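Penireo, One Tile at a Time

I have been in love with small handmade things my whole life, so when Yabsira Hailu wrote to say she was covering the entire stairwell of an old rope works with hand-cut linoleum prints, I packed a bag and was on the train before I'd finished my coffee. (I did finish it, on the train, out of a jar.)

The building is called Penireo and it sits on the water side of Jovurside, between a boatyard and a shop that sells only buttons. The stone over the door says 1821. Inside it's four floors of studios, and running up the middle is the stairwell, which until last May was the color of old teeth. Yabsira's word for it was ruder.

She is making 200 prints. Each one is the size of a dinner plate, cut by hand, inked by hand and pressed on a little iron press named Nusov after the man who sold it to her. When I visited she had hung everything up to the second landing, and I stood at the bottom with my head tipped back until my neck complained.

They're birds, mostly. Some are the gulls you get on the quay, big bossy things with one foot up. Then as you climb they get stranger, with long tails and hats and, in one case, a very convincing pair of lace-up boots. The paper starts out a deep inky blue by the front door and warms up a little with every step, so by the first landing you're in plums and by the second you're standing in a sort of rusty pink. I asked what happens at the top. "Marigold," she said, and went back to cutting.

Her studio is on the third floor and I have to tell you about the table, because I wanted to steal it. It came out of a school sewing room and it has a brass ruler let into one side. She cuts at the window end and inks at the other, and there's a strip in between where neither of them is allowed to go. I perched there with my notebook and got ink on my sleeve anyway!

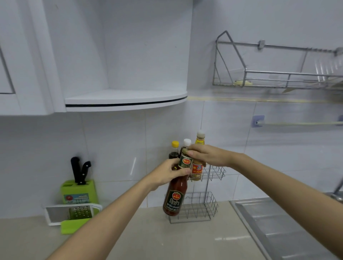
Yabsira trained as a textile designer and spent years drawing repeat patterns for curtains. She was good at it, and she still has a soft spot for a well-behaved repeat, but she got itchy. "I wanted to draw a thing once and be done with it," she told me. So she started cutting a bird every evening after supper, gave them away to neighbors, and one of the neighbors was Keir Guthrie, who looks after the lettings at Penireo and had a stairwell nobody liked.

Keir is a big, cheerful man who says he can't draw a circle around a cup. He did, however, have strong feelings about the blue. The first batch came out nearly black on his walls, what with the one skinny window down there, and he went up and down those stairs with a torn paint card for most of a week before he found the nerve to say so. She reprinted 20 of them. She tells this story more cheerfully than I would have.

I got to try the press. You lay the inked block face up, float the paper down on top (hold your breath, truly), then wind the whole thing under the roller with a handle that's heavier than it looks. My bird came out with a bald patch and a wobbly beak. Yabsira held it up to the window and called it "full of personality," and it's now over my desk, where it looks at me sideways whenever I stop typing.

What I keep thinking about is the edges. She trims the paper by tearing it against a ruler, so every print has a soft, slightly furry border, and where two of them hang side by side the colors sort of lean into each other. You don't notice it in photographs. On the stairs, with people squeezing past you carrying rolls of felt and bags of clay, it makes the whole wall feel like it's been knitted.

She sells the spares under the name Hailu, from a plan chest just inside the studio door, and visitors are welcome to climb up and rummage. Bring flat shoes, and ask for the one with the boots. I did, and it was already spoken for, so she's cutting me a heron in galoshes instead.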